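为什么东西要放进箱子里?

大家好,我又来啦!上次我们聊了抽屉,好多小朋友写信来问我:那箱子呢?箱子有什么好讲的?不就是一个装东西的方盒子吗?

我一开始也这么想。可是我坐下来,泡了一杯茶,盯着我家阳台上那个旧箱子看了老半天,越看越觉得里面的学问真不少。所以今天咱们就专门聊箱子,还有那些被放进箱子里的东西:长长的条、圆圆的柱子,还有各种各样的小块块。

先来玩个游戏

去找一个你能找到的箱子,鞋盒也行,塑料盆也行,只要有底、有四面墙、上面敞开着就可以。再找几样不怕摔的小东西,比如积木、马克笔、橡皮。准备好了吗?

现在,把它们全都扔进去(轻一点!别让楼下的邻居来敲门)。

你看见什么了?东西有没有站得整整齐齐?我猜没有!它们肯定是东倒西歪的,有的躺着,有的靠着墙,有的压在别人身上。你把它们倒出来,再扔一次,样子又变了。我试了好多次,没有哪两次是完全一样的。

这就是箱子好玩的第一个地方:它不管你怎么放,它只管不让你跑掉。抽屉里常常有小格子,书架上有一层一层的板,可是一个敞口的大箱子什么都没有,只有一个底和几面墙。东西进去以后怎么躺,要看它自己的形状,还要看它的邻居是谁。

圆的爱打滚,方的爱赖着不动

咱们先说圆柱。圆柱就是像易拉罐、像蜡烛、像马克笔那样的形状,两头是圆圆的平面,中间是一圈弯弯的身子。

圆柱有两种待着的办法。一种是站着,用平平的那一头当脚;另一种是躺着,用弯弯的身子贴着地。你把一支马克笔竖起来试试看,是不是轻轻一碰就倒了?又细又长的圆柱站不稳,它的脚太小,个子又太高。躺下来呢,它倒是不会再摔了,可是又有新麻烦,它会滚!

我小时候最怕铅笔滚到柜子底下去。我有一支绿色的,滚进去以后过了整整一个夏天才找到,上面全是灰毛毛。

长条就不一样啦。这里说的长条,是那种身子方方的、有平平的面的条,像一块长积木。你把它往桌上一放,它就老老实实待着,你把桌子稍微斜一点点,它还是不动。要斜到很斜很斜,它才会“哧溜”一下滑下去。它用整整一个平面贴着桌子,贴得多,就不容易跑。

所以要是一个箱子里又有圆柱又有长条,那就热闹了。圆柱滚过来,“咚”,撞到长条,停住了。长条就像一个好心的大石头,帮圆柱挡住了路。你可以在自己的箱子里试一试:先放长条,再放圆柱,看看圆柱最后停在谁旁边。

箱子的墙为什么有时候是斜的?

你仔细看过箱子的墙吗?有的箱子墙是直直的,像房间的墙那样。可是还有好多箱子的墙是斜的,上面宽,下面窄,像一个大碗被捏成了方的。

斜墙有什么用呢?我想到了两个。

第一个,东西不会贴在墙边上不下来。一块积木掉在斜墙上,会自己顺着滑到底下去,就像你坐滑梯一样。

第二个,空箱子可以一个套一个,摞得高高的!你拿两个纸杯试试,一个套进另一个里,是不是一下子就省了好多地方?纸杯的墙就是斜的。要是墙完全是直的,两个一样大的杯子怎么也套不进去。

我的朋友Nhyira Amissah住在一个叫Bercombe的小镇上,她在那儿的Pikel仓库里上班。我给她打电话问箱子的事,她一听就笑了,说:“你总算问到我最懂的东西了!”她告诉我,那儿一共有1,316个箱子。1,316个!要是它们都不能套在一起,那得占多大一块地方啊。

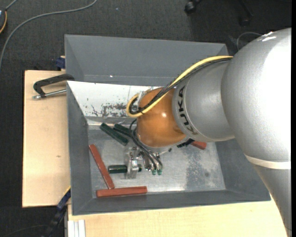 她还告诉我,不光要管箱子,还要管怎么从箱子里拿东西,这件事比放进去难得多。放进去嘛,一松手就行了,可是拿出来就得动脑筋。

拿一个圆柱,要怎么拿?

来,咱们接着做实验。让你的马克笔躺在箱子底,然后只用两根手指去拿,大拇指和食指,别的手指都不许帮忙!

你会怎么捏?

办法一:捏它的两头。这个要求你的手指能张得很开,笔要是太长,就够不着了。

办法二:从上面伸下去,一根手指在笔的这一边,一根在那一边,夹住它弯弯的身子。这个容易多了,短的长的都能用。

可是办法二有个小秘密,你得夹在差不多中间的地方。要是夹得太靠边,会怎么样呢?一头重,一头轻,重的那头就往下耷拉,像跷跷板一边坐了大人,一边坐了小宝宝。你试着夹笔的最边上,再夹中间,感觉一下手指使的劲儿一样不一样。

还有,圆的东西很滑头。你夹得太高,它就往下溜;夹得太低,手指又会先碰到箱子底。最好的位置是夹在它最“胖”的那一圈上。

那长条呢?长条有平平的面,手指贴上去,贴得稳稳的,我觉得比圆柱好拿。不过要是两根长条紧紧挨在一起,中间一条缝都没有,手指就插不进去了!这时候怎么办?你可以先轻轻推一下,让它们分开一点儿,再去夹。

深箱子和浅箱子

浅箱子好拿东西,一伸手就到了。深箱子呢,胳膊要伸进去好长一截。我有一次去捞洗衣盆最底下的袜子,差点儿整个人栽进去(别学我)。

深箱子还有一个麻烦,就是你的手和胳膊会挡住眼睛。你往里看的时候看得清清楚楚,手一伸进去,咦,东西不见了!它还在那儿,只是被你自己的手背挡住了。所以聪明的办法是先看好,记住它在哪儿、朝着哪边躺着,再伸手。

还有角落。箱子的角落是最难拿的地方,东西要是缩在角落里,两边都是墙,手指只能从一边进去。我们可以先把它拨到中间来,中间宽敞,哪个方向都好下手。

那为什么还要用深箱子呀?它装得多嘛!同样大的一块地板,箱子越深,肚子就越大。Nhyira说她那儿最大的一种箱子,一个能装171块小木块,最小的一种只能装129块。两个箱子占的地板一模一样,就差在高矮上。

颜色也能帮忙

假如你有一箱子全是白色的东西,箱子也是白色的,你要找其中一个,哎呀,眼睛都要看花了。可要是箱子是灰色的,里面的东西是红的、绿的,一眼就能找出来。

我自己收拾玩具的时候(对,大人也有玩具),喜欢用颜色不鲜艳的箱子,灰的或者米色的。这样里面的东西显得特别清楚。你也可以做个小比赛:把同样的积木分别放在花花绿绿的盒子里和一个素色的盒子里,请家里人来找一块红的,看看在哪个盒子里找得快。

颜色还有一个用处,就是分类。你可以规定,红的归红的,绿的归绿的。也可以按形状分,长条放一堆,圆柱放一堆。哪种办法更好呢?要看你以后怎么用它们。要搭房子的话,我会按形状分;要拼一幅画,我就会按颜色分。

说到分类,我收到过一个住在Menzies街的小朋友画的图,他把所有积木分成了“喜欢的”和“不太喜欢的”两类。我觉得也挺好!

你的任务

这个星期,请你当一回箱子研究员。你需要一个箱子、三个圆柱形的东西、三根长条形的东西,还有一张纸、一支笔。

先把它们都放进箱子里,不许摆,就让它们自己落下去。画下它们是怎么躺的。然后用两根手指,一个一个把它们夹出来。在纸上写下哪一个最好拿,哪一个最难拿,最难的那个当时躺在什么地方。

做完以后再来一遍,看看最难拿的还是不是同一个。

画好的图可以请大人帮忙寄给Ridudness小报编辑部,信封上写“箱子研究员收”。请在10月30日星期二以前寄到哦!我会挑几张贴在下一期的最后一页上。

下一期咱们要聊的是盖子。有的盖子要拧,有的盖子要按,还有的盖子怎么也打不开,我家厨房里现在就有一个……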